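Saltorora Shop Course
Handout 4: Looking After the Gripper on the Chae Cell

Okay, this is the handout I promised at the end of last session, and it's longer than I said it would be. Sorry! Most of it is stuff I repeat at the bench anyway, so if you read it before you come in we can spend the time with our hands on the arm instead of listening to me.

We're working on the table cell all week. One arm, one two-finger gripper, one little camera at the wrist. You've all driven it by now. What you haven't done is take the fingers off, put them back on straight, and convince the software that you did.

Before you touch anything

Pause the program, then press the stop button. Both, in that order. The pause lets the arm finish its little move and come to rest somewhere sensible, and the button takes the power off the joints. If you go straight for the button the arm can sag a bit as the brakes catch, and if the fingertips happen to be near the table you'll hear a noise you won't like. (In a real emergency, forget all that and hit the button.)

Hang the red tag on the pendant. If you walk away for coffee, the tag stays. If you come back and somebody has moved the tag, start over from the top.

Taking the fingers off

Each finger is held by two small screws from the side. Use the short hex key from the drawer, the one with blue tape on it. Please don't use a ball-end key here. They're lovely for reaching round corners and they chew up small screw heads like nothing else, and last August I spent most of an afternoon getting one out.

Left finger first, into the left side of the tray. Then the right finger, right side of the tray. They look like mirror images of each other and you'd think it wouldn't matter, but they've worn in with their own carriages and they go back much happier where they came from. If you lose track, there's a tiny L scratched inside the mounting face of one of them. I did that with a scriber and I'm not proud of the handwriting.

Cleaning

Lint-free wipe, a little alcohol, wipe the mounting faces and the inner pads. Let it dry. Run a fingernail down the inside face and feel for burrs or bits of glue from tape (we pick up a lot of taped things). Then have a look at the rails the carriages slide on. Brush out the dust, one small dab of the Darnix grease on each rail, and slide the carriages back and forth by hand a few times. One small dab! If you can see grease from across the room, wipe most of it off.

Putting them back

Start both screws by hand before you tighten either. Snug the first, snug the second, then go back to the first. I want 110 on the torque driver, which is already set, so leave the collar alone. You'll feel it click over. One click and stop.

Now close the gripper slowly from the pendant at 20 percent speed and watch the tips come together from the side, then from straight in front. What you want is both tips meeting at the same height. If one rides higher than the other, open up, back the screws off half a turn, press the finger firmly up into its seat and tighten again. Nine times out of ten a crumb of something was under it.

Checking the wrist camera view

This is the part people skip, and then they come and find me on the next shift to say the arm is "grabbing wrong." The camera has to see both fingertips, clearly and on both sides of center, with clean table between them. Open the live view on the laptop, open the gripper partway, and compare with the picture below. Look at the tips and the gap, and don't worry about the clutter, your table will have its own.
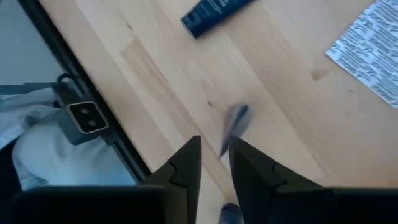

Fig. 1. Wrist view with the fingers partly open. Both tips and the gap between them are visible. The pen is smeared by motion blur.

A couple of things to notice. The gripper body runs along the bottom of the view as a dark band, and the two fingers come up out of it. If you're seeing a lot more gripper than that and hardly any table, the camera bracket has tipped back. If you can't see the tips at all, it has tipped forward, or somebody fitted the long fingers from the other cell.

Then there's the blur. A smeary pen is fine if you're only checking where the fingers sit, but it's no good for calibration, so when you save your own check frame, let everything settle first. I count slowly to three. Also look at how dark the fingers are against the pale wood. That contrast is a big help when you're marking the tips by hand in the next step, and it's why I'd like you to stay on the wooden table and keep the black mat for other jobs.

Telling the software

Open the Jorko panel and go to Tool, then Fingers, then Re-teach. It asks you to close the gripper all the way, wait, and open it all the way. Do that with nothing between the fingers (yes, I've seen it done with a wipe still in there, and the gripper then believed for two days that closed was a wipe's thickness away from closed).

When it's finished you'll get a stroke number. On this gripper it should come out at 70. If you're one off, fine, save it. If you're further off than that, don't save. Go back and look at the rails and the seats again.

After that it brings up your still frame and asks you to click each fingertip. Zoom in, click the very end of the left one, then the right one. Take your time over this. The software works out the center of the grip from those two clicks and a sloppy one will follow you around all day.

Test picks

Set grip force to 11 for light things and put a pen on the table. Pens are great for this. They're thin, they roll, and they show up a bad grip center straight away: if the arm is off to one side, one finger touches first and the pen shoots off. Try it lying straight between the fingers, then at a slant, then the other way round. Then try something fatter, like a tube, and watch whether both fingers touch it at the same moment.

If the pen skids every time in the same direction, it's nearly always your clicks. Redo them before you start loosening screws. If it skids in a different direction each time, check that the camera bracket is tight. Wiggle it gently with one finger and it shouldn't move at all.

Cables, quickly

While you're down there, follow the wrist cable back from the camera to the first clip. It needs enough slack for the wrist to turn all the way both directions without pulling, and not so much that it can droop into view or catch on the table edge. Turn the wrist by jogging, slowly, and watch the cable the whole time. Two clips on the forearm, neither one pinched tight.

What to write in the log

Your initials, which fingers you fitted, the stroke number, and whether you re-clicked the tips. If you changed anything on the bracket, say so, even if you put it back. Save your check frame in the cell folder with the others.

For next time: read the section on homing in the Chae manual (it's short, and the diagrams are better than mine), and bring your own hex keys if you have a set you like. The lab is open Sunday afternoon if you want extra practice on the re-teach step. Tag on the pendant, please, even on Sunday.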